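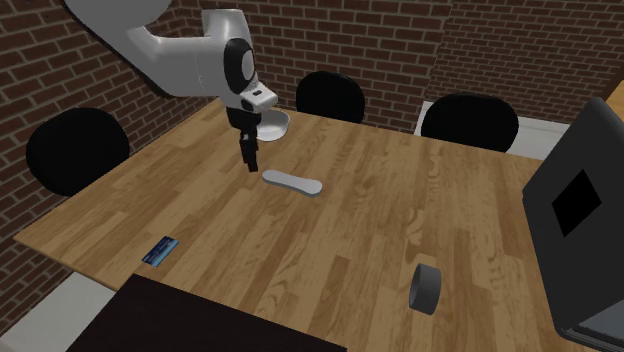

Rurum Community Kitchen and Meals Program
Second progress report to the Petridis Fund
Reporting period: April to October

1. Where we are

The grant agreement asks us to report on four matters: the meals service, the training course, the kitchen equipment and the spending. I take them in this order, and after them I put some difficulties which I would like the Fund to know before the final report.

The program is now running three days in the week. In the first report we had promised two, and the third day was added in July, when the school in Prerkico asked if its families could collect dinners on a Thursday. We agreed to try it for one month and it has stayed. The cooking for this day is done in the morning and the meals must be in the cool room before two o'clock, so that the driver can leave with them at half past three.

2. Meals service

In the period we prepared and delivered 385 meals per week in the busiest month, which was August. In April the number was much lower, as we were still without the second oven. Most of the meals go to households in Rurum itself. The rest go to Prerkico and to the few farms along the road between the two towns.

The menu has been changed two times. The winter menu was mostly soups, a lamb and barley stew, and a vegetable curry, which is our most requested dish. For spring we have taken out one soup and added a chicken and rice tray. We tested also a cold pasta salad, but many containers came back half full and we stopped it. The dietitian at the health service has checked both menus and asked for less salt in the stew. This was done.

Allergy labels were a weak point in the first report. Every container now has a printed label with the name of the dish, the day of cooking and the allergens. Handwritten labels are not permitted any more, even when the printer is out of order – in this case the cook uses the spare roll that we printed in advance.
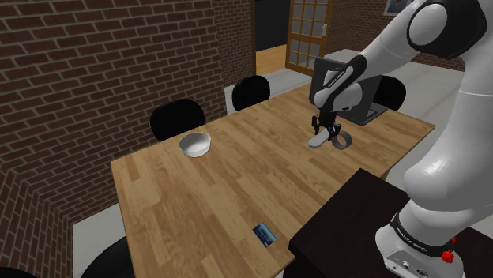
Page 2

3. Training course

The course in food handling and basic cookery started in May. We had 18 places and all of them were taken in the first week. Fourteen people finished the full course, two will finish with the next group, and two left, one of them for a job in a bakery. I consider this last one a success, although in our table it must be counted as a withdrawal.

The course is 40 hours long. In the original plan it was spread over ten weeks, with four hours each week. The participants told us that ten weeks is too long for people with seasonal work, so the second group will do the same hours in five weeks. The teacher is in agreement, but she needs a paid assistant for the knife skills and the hot kitchen, and this has a small effect on the budget, see section 5.

The written part was difficult for participants whose English is still new. I know this situation well myself. We have rewritten the handouts with shorter sentences, and the cleaning schedule has now a drawing for each step. The assessment itself is set from outside and we cannot change it, but a participant may ask for the questions to be read aloud.

4. Equipment and building

The second oven was delivered nine weeks later than the supplier had confirmed. It is a Plustetti combination oven and works well since the installation. The electrician had to bring a new circuit from the main board, which was not in the quote. The landlord paid one half of this cost after some discussion.

The dishwasher was repaired in June. We had budgeted for a new one, however the repairer changed the pump and the door seal and gave his opinion that it has three more years. We ask the permission of the Fund to move the money that was saved to the delivery line.

The floor of the cool room is still not finished. The drain must be lowered before the coating goes on, and the plumber is now booked for November. Until then we use the cool room with rubber mats, which are lifted and washed every evening.

5. Spending

The spending is inside the approved total. Three lines are different from the plan:

Fuel and vehicle: over budget, due to the third delivery day and the price of diesel.
Equipment: under budget, due to the dishwasher.
Wages: on budget now, but it will go over by a small amount if the course assistant is approved.

The detailed table is attached with the receipts for all items above 100 dollars. Smaller receipts are kept in our office and can be sent on request.

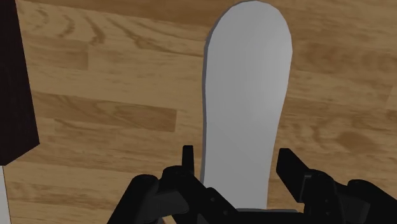 6. Difficulties

The van is the main one. It is old, and in September it was off the road for six working days. During this time the meals were delivered in private cars with cool boxes, which is allowed by our food safety plan but only for short trips. The farms did not receive a delivery on two of those days. We telephoned each household the evening before and most could collect from the kitchen or from a neighbour.

The second difficulty is the waiting list. We opened it in August and it has not become shorter. With the present staff we can cook more, but we cannot pack and deliver more.

7. Until the final report

The second course group starts in February. Before that we will finish the cool room floor, ask for two quotes for a used refrigerated van, and repeat the short survey of the households with the same questions as in autumn, so that the answers can be compared.

We would be thankful for a reply on the dishwasher money and on the course assistant before the end of November, when the teacher has to sign her contract.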